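Friday, late

Slept badly again, so I finally did what I'd been threatening to do since January and read the whole of the Larkasum booklet, cover to cover, with a pencil. Sixty-nine pages. The wellness people at work handed it out along with a water bottle that leaks. The promise is on page 2: follow the evening plan for three weeks and you will wake up "restored." Restored to what, it doesn't say. I was never much of a sleeper to begin with.

The evening plan goes like this. No screens after dinner. No dinner after seven. A warm drink, but no liquid within two hours of bed, so I suppose you hold the mug. Then a page of writing by hand to "empty the day," and this is me emptying it. I've been at it ten minutes and I feel more awake than when I sat down.

What bothers me is the graph on page 14. One line goes up, one line goes down, and there are no numbers on either side. The footnote says 478 people took part. Took part in what? Did they all finish? I taught high school science long enough to know that when a kid handed in a graph like that, it meant he'd drawn the line first. I'd have sent it back.

Heriberto Ayala swears by it. He caught me in the parking lot and told me he's been sleeping like a baby since week two. I asked if he'd changed anything else and he said well, yes, he quit the night shift. I let a second go by to see if he'd hear it. He didn't. He also bought the Cestex pillow, and he says that's a big part of it, and he wanted to know if I'd like the discount code. I said I'd think about it, and I have, and no.

The food chapter is the part I can almost go along with. Light suppers, soft things, nothing fried, eat slowly. My grandmother could have told them that for free. They claim steamed bread in the evening "signals calm to the body." I doubt my body takes signals from bread, but I like it, so that's one rule I won't have trouble keeping. 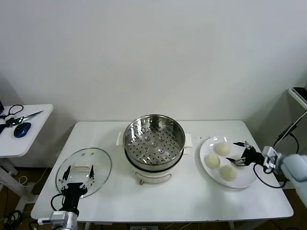
Steamer pot and a plate of white buns. Supper, by the booklet's rules.

Ate at six thirty, was hungry again by nine, and had toast standing at the counter. I don't see toast mentioned anywhere so I'm counting it as allowed.

Then there's the tea. They recommend a blend called Ateş, and the box was more than I spend on coffee in a month. Smells like a hay barn. I drank it three nights running and on the third I slept straight through, but that was also the night the neighbors were away with the dog. If I were Heriberto I'd be telling people about the tea.

I did look up who put the booklet together. It's a company called Galex, and Galex also sells the tea. I can't say I fell off my chair.

To be fair to them – and I'm trying – getting to bed at the same hour every night has probably done me some good. My mornings are less foggy this week. Or it's lighter out when I get up. I can't tell which, and I don't think they can either.

It's now 11:40 and I was supposed to have the lamp off at ten. Tomorrow: call the dentist, return the water bottle, see if the library has anything on sleep by someone who isn't selling a pillow. The dog is back. I can hear him.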